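Laundry day with the Steka hand gripper

May 25, 2024
By the Irnton Workshop Notes desk

I've had the Steka on loan for 4 weeks now, and I keep finding excuses to pick it up! If you missed the July issue last year, it's a gripper you hold and work yourself, and the idea is that you do a chore with it so a robot arm can learn the moves later. The base kit is $295, and the spare pads (get the spare pads) are another $98 from Skoduvum.

I started with cups and boxes like everybody does, and those were easy. Clothes are a whole different animal. My first dozen tries at a sleeve were embarrassing – I pinched too high, the cloth bunched up, and I ended up chasing it across the bed. What helped was going in low and flat, with one pad resting on the body of the garment before I worried about the sleeve at all. Slick fabric is still the hardest for me. Knits are a breeze.

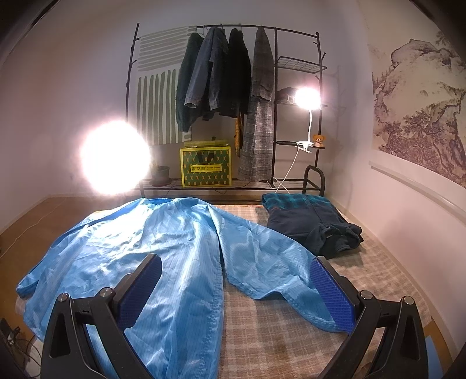

Both blue pads down on the lab coat, one near the middle and one on the right sleeve.

Gripes? The handle gets tiring after 100 or so folds, and the manual spends a page and a half on clothing, tops. I also tried the Escobar, and its grip is comfier, but I like the Steka's pads better. If you mostly want to record folding and tidying, I'd buy this one. I'm sending the loaner back next week and I've already got my own on order.

Recent items
- Escobar starter kit: first week
- Which pads for which jobs
- Reader mail: cable clutter

Questions or loan requests? Reply to this newsletter.
© 2024 Irnton Workshop Notes | Back to top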